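Subject: Re: [fold-data] how many more shirts?

On a morning in March, the Flenley end wrote:

> We have 938 usable shirt demos in the shared folder and the policy
> still folds like a teenager who has been told to. Before we ask
> Wamivholm for another 445, can someone say whether we need more
> data or different data? Also, do we really want the messy starts?
> Half of ours begin nice and flat and those train beautifully.

Different data, please. And yes to the messy starts, I'm afraid.

I went through the Flenley set last night with a large coffee and a shrinking will to live. The flat starts train beautifully for the same reason I am excellent at crosswords that somebody has already filled in. Put a shirt down with the collar bunched up and the policy goes for the hem anyway, folds it neatly over the disaster, and stops, very pleased with itself.

So at Yeo we've changed the reset. Pick the shirt up by any old bit, drop it on the table, give the collar end a twist, and leave it alone. The hard part is the leaving alone. Everyone who has ever owned an iron wants to give it one little tug before the demo starts.

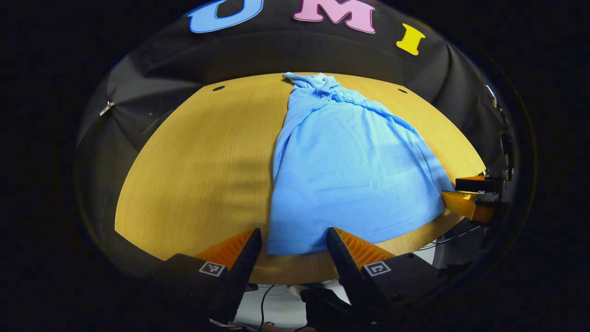
The other thing is pace. Some of the Plernness demos are lovely to watch and no use at all, with a long think in the middle while the operator decides which sleeve is which. We now throw out anything over 60 seconds. If you get lost, stop, bin it and go again. Please don't rescue it with a heroic shake - the model will learn the heroic shake, and then it will do it forever, to every shirt.

On the 445: I'd still ask for them, but all from bad starts, and with 2 operators swapping over so we don't end up with one person's habits in cotton form. My own habit, I'm told, is to pat the finished fold. It is in the Yeo data a great many times. Sorry.

Could Wamivholm also keep the discards in a separate folder and not delete them? I'd like to look at where people give up. My bet is the collar, and I'm willing to be wrong about it on this list.

Towels can wait. I know what I said in the last thread about towels.

- the Yeo end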